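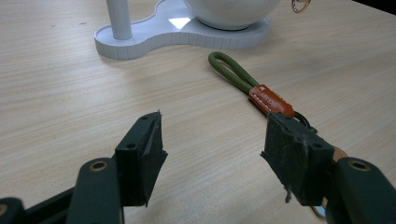
Last changed: a Tuesday in March, 4:10 p.m.

THE RULE ABOUT SMALL THINGS
by Josefien Visser

Zodwa Mokoena had the handling rules printed on green paper, and she loved every one of them. She loved rule 9 the most. "Open the jaws all the way before you go near the item," she read to the new operator. "All the way! Say it like you mean it."

"All the way," said Rüdiger Kohlhase, with a gripper in each hand and his elbows tucked in like a man carrying soup.

He had come over from Lumberg, where they moved crates, and crates forgive you. The Sibiya table was for small things. Keychains, mostly, and whatever else had a ring or a loop on it. The whole point of a session was that a stranger could look at it a year later and know what the hands had been trying to do.

"At Lumberg we just grabbed it," he said.

"And did you know which grab was the good one?"

He thought about that. "We knew which crate was on the floor."

Zodwa laughed so hard she had to put the green paper down. Then she picked it up again, because rule 4 came next and rule 4 was a beauty — start every approach from a gap you can see table through, and hold still for one breath before you close. 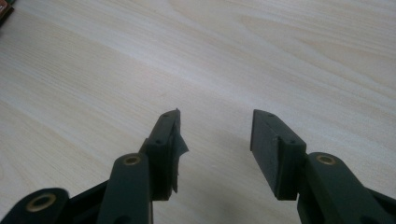 "One breath of yours or one of mine?" Rüdiger asked.

It was a wonderful question. She had been running this table through 134 sessions and it had never come up. She called Unathi Mofokeng over from the next room, and Unathi called Ionuț Matei, who had written most of the Skarnero rule book and was still proud of it. The four of them stood at the table breathing at each other.

"Mine's longer," said Ionuț.

"You swim," said Unathi. "That can't be the standard."

"It should be the operator's own," Zodwa said. She was already writing in the margin. "You can't follow a rule with somebody else's lungs. And if you're nervous your breath is short, so we'd see that too, wouldn't we? We'd see it in the timing!"

Ionuț opened his mouth to defend the old wording, and she watched him get interested instead. He loved a better rule more than he loved his own, and it was the reason she had followed him here from Platex. There were 1,777 lines in that book, and he would happily reopen any one of them before lunch.

"Then rule 11 has to change as well," he said. "The one on letting go. If you breathe going in, you should breathe coming out."

"Oh, that's good," said Unathi.

"Can I put my arms down?" said Rüdiger.

They let him shake out his shoulders. Then Zodwa sent the others back behind the floor rails, and he took his place again, left hand, right hand, cables hanging clear of his wrists.

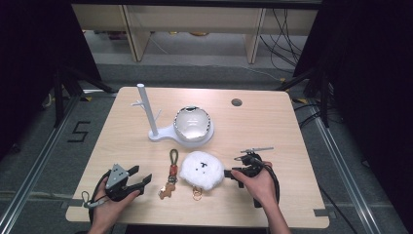 "Which one first?" he asked.

"Your choice. But choose before you move, and then stay with it. Rule 2."

He looked from the bear charm to the plush ball and back. The ball had a face, and Zodwa knew from long experience that people went for the face. She kept quiet. Rule 6 said the trainer doesn't point, doesn't nod and doesn't lean, and she was a terrible leaner, so she held on to the green paper with both hands.

"The green one," Rüdiger said. "By the cord."

She heard him breathe in, slow and a little shaky. Behind her Ionuț was breathing too, and Unathi was counting under her breath, and Zodwa wrote down the time.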